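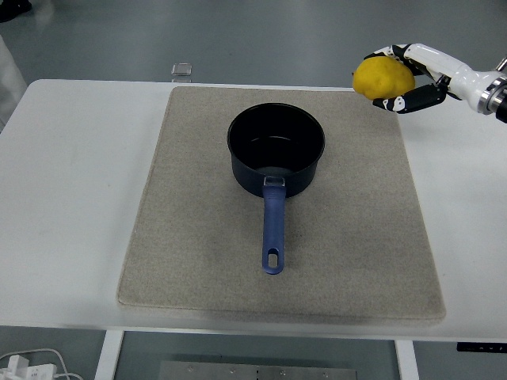 Figure 4. Head camera view during a trial of the place-in-pan task with the multi-finger hand. The yellow object is held clear of the table, to the right of the pan.

4.2 Hand comparison on the place-in-pan task

We compared two end effectors on the same arm: the Jasard multi-finger hand shown in Figure 4 and the Sellberg parallel gripper used in Section 3. The arm, the head camera, and the controller were left unchanged between conditions. Only the wrist adapter and the tool offset in the kinematic model were replaced. Both end effectors were driven by the Petik controller with the gains listed in the appendix, and no retuning was done after the first session.

The task is to pick up a lumpy yellow object, carry it over the table, and release it inside a black saucepan with a blue handle. The pan rests on a felt mat with the handle pointing toward the front of the table. A trial counts as a success if the object is inside the pan when the hand has returned to its home pose and the pan has not left the mat. Contact with the rim is allowed but is logged as a separate event.

Each end effector was tested from 24 start positions. At every start position the operator ran 4 trials with the overhead approach and 4 with the side approach, for 8 trials per position. Runs that ended in a controller fault or a lost camera stream were removed from both conditions and were not repeated. Elvia Galindo ran all sessions. Eliseo Bañuelos scored the recordings without access to the force logs.

The uneven surface of the object affected the two designs differently. With the parallel gripper, the contact area depended strongly on yaw at closing, and the object often rotated between the pads during lift. The multi-finger hand closes over the top of the object while the thumb supports it from below. Rotation during lift was rare in this grasp. The cost is a wider hand outline near the pan, and rim contacts at release were more frequent than with the gripper, mainly in the side approach.

Camera placement also matters for this comparison. From the head, the upper fingers and the thumb are visible on opposite sides of the object while it is in the air, and the inside of the pan can be seen at the same time. The palm sits behind the fingers and gives little information about contact. We therefore used the finger joint readings, and not the image, to detect slip. The image was used only to estimate the pan center and the position of the object relative to it.

After removal of faulted runs, the Zulu tracker was evaluated on a separate set of 594 hand-labeled images drawn from both conditions. Pan center error was similar for the two end effectors. Object position error was larger for the multi-finger hand, which we attribute to partial covering of the object by the fingers. Section 4.3 repeats the test with the release height lowered.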